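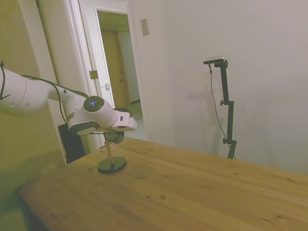
Figure 1. Light-coloured wooden table with white arm, Clondale building.

Reverberation and Speech Clarity in Two Teaching Rooms
Marthinus Hlongwane and Welington Rezende
Submitted Wed 31 March

1. Background

Students in the Clondale building have complained for several terms that lectures are hard to follow from the back rows. The rooms were refitted with hard floors and painted block walls, and the old curtains were not replaced. Hard surfaces reflect most of the sound that reaches them, so each syllable overlaps with the decay of the one before it. This project measured the reverberation time of two rooms, Larkier and Shabalala, and tested whether a modest area of absorbent panel would bring Larkier closer to the value recommended for teaching.

2. Method

Reverberation time (RT) is the time taken for a sound to fall by 60 dB once the source stops. A fall of 60 dB could not be measured directly above the background noise from the ventilation. We therefore measured the fall over 20 dB and multiplied by three, which is common practice. The source was a burst balloon. The microphone stood on a tripod at seated ear height, at least a metre from any wall.

Readings were taken at 11 positions in each room, with two bursts at each position. All measurements were made in January, outside teaching hours, with the doors and windows shut. Furniture was left as found. Results are given for the 500 Hz and 1 kHz bands, where much of the energy in speech lies.

Panels were lent by Lirnine. They are mineral wool in a cloth cover and were leaned against the rear wall of Larkier, as we had no permission to drill.

3. Results

Larkier without panels had a mean RT of 1.3 s. Shabalala, which is smaller and has a tiled ceiling, gave 0.7 s. With the panels in place Larkier fell to 1.0 s. The spread between positions was greatest near the corners - one corner was consistently higher than the rest.

Below 200 Hz the balloon gave too little energy for a usable decay, and those bands have been left out.

4. Discussion

The drop in Larkier is slightly larger than the Sabine equation predicts from the panel area. Leaning the panels left a gap behind them, and a gap is known to raise absorption at lower frequencies. We did not test this separately.

Both rooms were empty of people. A full class adds absorption, so the values here are the worst case. Listening tests with a seated group were planned but could not be fitted in before the rooms went back into use.

5. Further work

Repeat the Larkier readings with the panels fixed flat, then with the same area hung from the ceiling. A loudspeaker source would also allow the low bands to be measured.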